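Prandby astrology service drops instant readings, goes back to written charts

Prandby, the online astrology service based in Girport, will stop offering instant birth chart readings in December and will return to charts prepared by hand. The company told its subscribers in a letter this week. The change touches the monthly forecasts, the compatibility reports and the small "question of the day" box on the front page, which will be removed completely.

The instant readings were introduced two years ago. A customer typed in a date, an hour and a place of birth, and a text of several pages came back in less than a minute. It was cheap, and in the beginning it was popular. According to the letter, 2418 people ordered such a reading in the first year. In the second year the number was 774.

Prandby does not hide what happened between these two figures. Customers compared their texts with each other and found the same paragraphs. Two sisters born six years apart received the same advice about money, with the same spelling mistake in it. A reader with the Moon in Cancer was told in one chapter that she has the Moon in Cancer and in the next chapter that she has it in Leo. The company corrected the second kind of error last spring, but the first kind remained.

The biggest complaint was about the hour of birth. Many people do not know it exactly, and some know only that it was "before breakfast" or "when the shift changed at the hospital." The instant form did not accept such answers. It asked for hours and minutes, and when the field was left empty it put in noon without saying so. A chart calculated for noon can have a completely different rising sign from a chart for seven in the morning, and all twelve houses move with it. Customers who later found their birth certificate in a drawer discovered that they had been reading the forecast of another rising sign for a year.

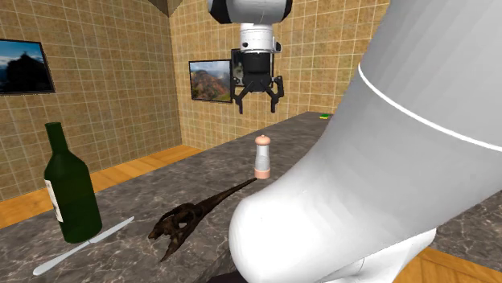

Naseri, which publishes charts in the same region and never had an instant form, wrote in reply to the announcement that the noon problem is older than any website. In its view the printed almanacs did the same thing for decades, and at least they put a note at the bottom of the page. It welcomes the decision but asks that Prandby send a corrected chart to everybody who received a noon chart, free of charge and without waiting for a complaint.

Prandby answered that it will do this for customers who still have an account. For the others it has no address any more. They can write to the office and include their old order number, or, if they do not have it, the name and the place of birth they used in the form.

Under the new arrangement a natal chart will take up to 10 working days. The customer fills in a longer questionnaire, and the hour of birth can be given as a range, for example between four and six in the afternoon. If the rising sign changes inside this range, the reader will prepare both versions and explain the difference, and the customer pays for one. Written charts will be available in the Western system at first. The Vedic charts, which use a different zodiac and need other tables, will follow when the company has enough readers trained for them.

The price goes up. Prandby has not published the full list yet, but the letter says that a natal chart with twelve houses will cost almost three times more than the instant text. The annual forecast will be sold separately. The short weekly horoscopes for the twelve signs stay free, and they will still appear on Sunday evenings under the name Puvalora, as they have since the beginning of the service.

Puvalora is the part of the site that changed the least over the years. It started as a printed sheet that was left in bakeries and hair salons in Girport, in an edition of 2000 copies, and the older subscribers still call the whole company by this name. The sheet had a table of the Moon phases on the back side, with the good days for cutting hair and for planting beans. The table disappeared when the sheet went online. The letter promises to bring it back, this time as a page that can be printed at home.

Not all subscribers are happy. On the message board of the service several people wrote that they liked the instant reading exactly for what it was: something to read with a cup of coffee, not very serious, and at a price that did not hurt. One of them asked if the old form could stay open next to the new service, with a clear warning on it. Prandby replied that it considered this and decided against it — two products with the same name and different quality would bring the same complaints again.

Others asked what will happen with readings that are already paid for. Instant readings bought before the end of November will be delivered as usual. Gift cards remain valid and can be used for a written chart if the customer adds the difference. Monthly subscriptions to the personal forecast will end with the last paid month and will not be renewed automatically. Whoever wants to continue must sign up again with the new questionnaire.

The archive of old readings will stay online until the end of March. Prandby recommends saving a copy before this date, especially for the compatibility reports, which contain two charts and cannot be restored from one account only. The download button is in the account menu, under "My charts." It was missing for some users of the phone version on the day of the announcement, but the company says that it is now visible for everyone.

Orders for the first written charts open at nine in the morning on the first working day of December. The number of places for that month is limited, and the waiting list is already open on the Prandby site.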